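Hukell Court Residents' Association
Minutes of the November meeting

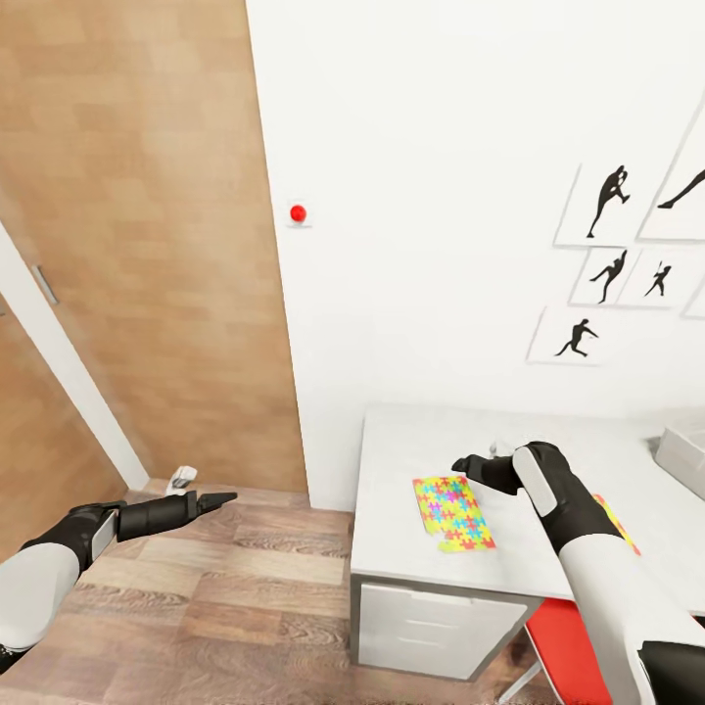

Opening

The meeting opened at 7 p.m. in the ground floor lounge. Ariel Salazar chaired and took notes. Both stairwells and the garden units were represented. The minutes of the last meeting were read and accepted with one correction: the recycling pickup was moved to Thursday, and the earlier minutes had it staying as it was.

Interior doors and floors

The owner has agreed to let residents refinish their own interior doors and plank floors, provided the color stays close to what is there now. Anyone who wants a darker stain has to ask in writing first. Water-based finish only, on account of the smell in the hallways last spring. Sanding is allowed on weekdays between 9 a.m. and 5 p.m.

A resident on the second floor asked if door handles could be swapped at the same time. The answer is yes for rooms inside the unit and no for the front door, which has to stay on the building key. Old handles should be kept and left in the unit when moving out.

Felt pads under desks and chairs were brought up again. The lease asks for them and the downstairs neighbors would like to see it followed. Ariel will put a reminder on the board by the mailboxes.

Heating

Niazi Heating came out twice since the last meeting. The first visit bled the radiators on the north side. The second was for the knocking in the riser behind units 4 and 5, and the knocking is still there in the mornings. Niazi wants to drain the line and replace a valve – the quote is $400 and the owner has approved it. Heat will be off for one morning while this is done. Notice will go under each door at least two days ahead.

Residents in the garden units said their bedrooms are slow to warm up. They were asked to write down the temperature morning and night for a week and hand the numbers to Ariel before Niazi comes back.

Laundry room

The second dryer is working again. The card reader is not, and the machine takes coins only for now. There was a long discussion of people leaving finished loads in the washers. It was agreed that after 25 minutes the next person may move a load to the folding table. A motion to set up a sign-up sheet was made and failed.

The lint trap needs to be emptied after every load. This was also in the September minutes.

Bike storage

Lirar Lock & Key will change the lock on the bike room. Each unit gets one key, and a spare costs $5. Bikes without a name tag will be moved to the back wall at the end of the month. Strollers may stay where they are, as long as the path to the meter closet is clear.

Internet

The Zendum contract for the shared hallway connection runs out in the new year. Two residents use it regularly and the rest have their own service. Options are to renew at the same speed or let it lapse and take the charge off the monthly fee. No decision was made. Ariel will get the renewal price in writing and bring it to the next meeting.

Other business

The light over the side steps is out again. The bulb has been changed, so it is probably the fixture. Reported to the owner.

A resident asked for quiet in the courtyard after 10 p.m. The house rules already say this, and no change was made.

Packages left in the entry overnight have gone missing from under the bench. Please bring your neighbor's box inside if you know they are away, and leave a note.

Snow shovels and a bucket of salt will be in the front closet starting next week. The east stairwell takes the front walk and the west stairwell takes the side steps, same as last winter.

Action items

Ariel Salazar – reminder about felt pads, Zendum renewal price, heating notice
Garden units – temperature readings
All units – name tags on bikes

Next meeting is in the lounge at the same time. The meeting closed at 8:25 p.m.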